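Re: [equipment-planning] Budget lines for April, hand-held grippers and spares
From: Védís Hviid
Date: 14/02/2018

I've cut the earlier message down to the parts I'm answering.

> We have the Pleltari quote for the next batch of hand-held
> units. Before I put it in the April request I need to know
> three things. How many grippers do you want, counting spares?
> Do you need more head cameras or can you share the ones you
> have? And is the shelving you asked for still needed, or can
> that line come out?

Grippers first. I'd like to order 5 more, all the same model as the ones we have now. I know Wumer came in cheaper per unit, but their finger mounts are different, and we would end up keeping two kinds of pads in the drawer. The pads are what we go through. A gripper body lasts, but the mesh on the fingers gets shiny and starts to let go of small things, and then the session has to stop while somebody swaps a pair.

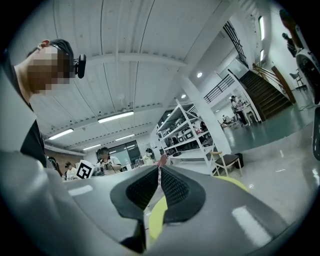
So please make pads their own line in the request and don't fold them into "consumables". Last year they went in with tape and cable ties and the whole line was trimmed. I want 40 pairs. At the rate we used them over the winter that gets us through to the fall, and Pleltari gives the lower price at that quantity anyway. If the money is tight, take one gripper off the order before you touch the pads.

> Dogar says they can do printed marker cubes and flat markers
> for much less than we paid. Is there any reason not to switch?

No objection to switching the flat ones. For the cubes I'd want to see a sample first. The ones we bought to save money had corners that lifted, and once a corner lifts the tracking gets jumpy and you don't always notice until you look at the recording. Ask Dogar for one cube and one flat plate. If they charge for samples, put it on my code.

Head cameras: we can share for now. The real problem is charging. Two people finish, two more want to start, and the batteries aren't ready. I would sooner have spare batteries and a second charger than another camera. Lunley lists the charger at 437 with the power supply included. I haven't checked whether shipping is in that price, so leave a little room.

> Facilities is asking why we need more shelves when we got
> some last year.

We need one more unit, same kind, open on all sides. I've had a few people suggest a closed cabinet with a lock. I don't want one. Everything that goes back on charge gives off some heat, and with doors on it people shut the doors. They also stop putting things back in the right place if they can't see the place.

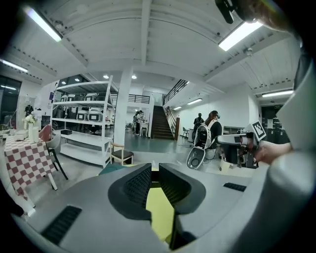 Floor space is the other half of the question, and I'd like it settled before anyone signs for the shelves. There is a spot we could use without moving any of the work tables, but I want to keep the walkway to the stairs clear, and I don't want equipment pushed up against the dining setup with the checkered cloth and the flowers. The existing white unit already has five of the boxed devices on its upper two shelves, and although the bottom shelf is free I would not put anything that needs air or a short cable down there. A second unit next to the pillar would let us keep grippers on one and everything with a plug on the other. Please ask facilities if anything can be fixed to that pillar. If it can't, we need the wider feet, and those are sold separately.

> Anything else that should go in this round?

Three small things.

Marker plates for the tops of the new grippers. They don't come with the Pleltari units. We missed this last time and waited on them while the grippers sat in their boxes.

A service allowance. The last repair came out of the general budget and I had to explain it afterward. One return shipment and one replacement board would cover it, and if we don't spend it, it rolls over.

Cable covers for the floor on the stair side. I've asked for these before. They are cheap and can go on the same order as the feet for the shelves.

What can wait: the new tables, the second workstation, and the carrying cases. I'd like the cases at some point but we have no trips planned before summer, and the cardboard the units come in is fine for moving them across the building.

On timing, Pleltari holds the quote until the end of the month. If the request isn't going to be approved by then, could you ask them for an extension now? They were fine about it last time but they do want it in writing. I can send you the part numbers for the pads tonight. The ones in the quote are for the older finger, so don't copy them over.

Védís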